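The slow business of teaching an arm to pick up a jar

A learned grasp starts as a recording. The software that will one day decide where an arm puts its fingers has to be shown the thing being done, many times over, with the motor readings and the camera views stored side by side. Most published accounts pass over this stage in a paragraph. At Niltov, a small automation firm that supplies packing cells, it takes up the larger part of the working week.

The firm's present collection is called Loltine. It holds 645 accepted examples of one family of task: approach a small lidded container, close on it, lift it and set it down again. The container is nearly always next to something awkward. A jar on a bare surface is a solved problem for most two-fingered grippers, and examples of it add little once the first few dozen are in. A jar inside the throat of a C-clamp is harder. The fingers have to come down on both sides of the glass, and the clamp takes away much of the free space on the way.

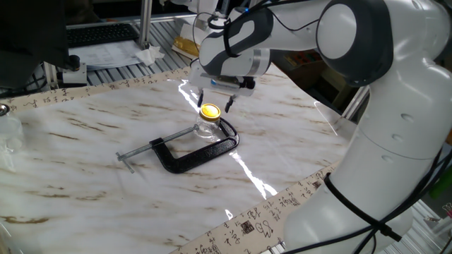
Each example begins with a reset. The operator places the objects by hand, checks the layout against a short written card, steps back and starts the recorder. The card gives the objects and their relation to each other ("jar inside clamp, screw to the left") but leaves the exact angle open. That looseness is deliberate. In an early version the layouts were marked out with tape, and the trained model learned to go to the tape. It scored well in the room where it was taught and failed when the table was shifted by the width of a hand.

The arm is then guided through the motion by a person using a hand controller. Joint positions, gripper opening and camera images are written to disk against a common clock. Clock errors are the most common technical fault in the trade and the hardest to see afterwards. If the images run behind the joint readings, the model is taught that fingers close before they arrive. Niltov runs a check at the start of every session in which the gripper is opened and shut three times in view of each camera, and the visible movement is compared with the logged one.

Sessions run in blocks of 33 attempts. The number came from a trial in which operators were left to work for as long as they liked, and the quality of the motion was scored later by someone who did not know the order. Past the thirty-third attempt the paths grew shorter and more hurried, with the fingers brushing objects they had earlier cleared. Operators now change over at the end of a block, and the first attempt after a change is thrown away.
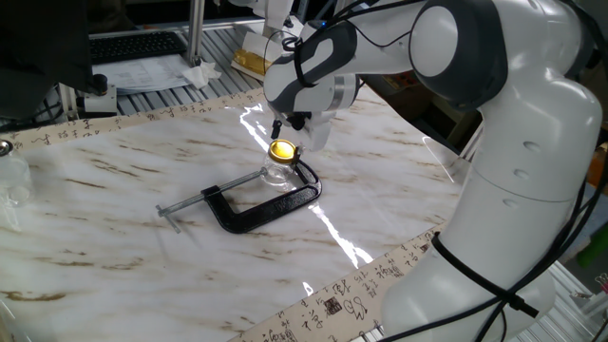
Surface matters as well. Glossy sheets under overhead lighting produce bright streaks, and a clear glass jar offers a camera very little to hold on to apart from its lid. Depth sensors tend to do badly with both. One school of thought holds that such material should be kept out of the early data and brought in once the model is competent on matt surfaces and solid colours. Niltov takes the other view and has recorded on patterned, shiny coverings from the start, on the grounds that its customers' benches are laminated, steel or wrapped in film. The cost is a slower start. In internal tests the model trained on mixed surfaces needed more examples before it made its first clean grasp, and it then lost less ground when moved to a new bench.

Failures are kept. An attempt in which the fingers close on air, or touch the clamp, is labelled and stored apart from the accepted set. The label records the stage at which things went wrong, chosen from a list of 6: approach, alignment, contact, closure, lift, release. A longer list was tried and dropped, as two people labelling the same recording agreed too seldom for the finer divisions to be of use. With the short list, agreement on a test batch was 97 per cent.

What counts as a good example is less settled. A smooth path is easy to score. Intent is harder. Some operators pause above the lid to check the alignment, and the pause is recorded with everything else, so that the model learns to hover. Cutting the pauses out gives a cleaner motion, but the cut leaves a jump in the readings that has to be smoothed by hand. Niltov trims any pause longer than two seconds and leaves the rest.

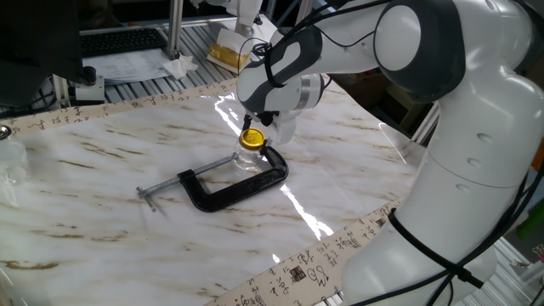
Medina would keep every pause, long ones included, arguing that hesitation tells the model where the difficult part of the task lies, and that a system which slows down near a clamp is worth more on a shop floor than one which does not. The point has some support. In Niltov's own comparison the untrimmed model was slower per grasp and struck the clamp less often. The firm's reply is that its customers buy by the cycle, and that slowing near obstacles can be added later as a plain speed limit, where it can be inspected and changed.

The two approaches may meet in the labelling. If pauses are marked and left in place, the same recordings can be used to train either way. Marking them costs labour, and at present it is done by eye at a desk, one recording after another. A tool from Camska that finds low-speed stretches in the joint log is on trial. It finds the pauses reliably. It also finds the slow, careful descents – the part of the motion most worth keeping – and cannot yet tell the one from the other. 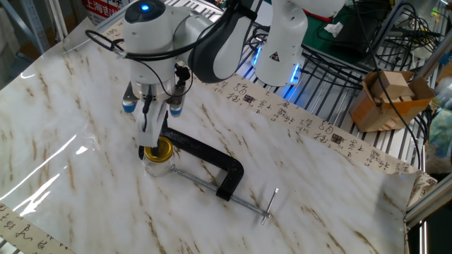

Moving to a second bench

The next stage repeats the jar and clamp task on a bench with different lighting and a different arm height. No new layouts will be added until that is done. The plan is to record two blocks, train on them together with the existing set, and compare the result with a model that has seen only the first bench. If the two score alike, the second bench is adding nothing and the hours will go to new objects, starting with taller containers and lids that are wider than the body.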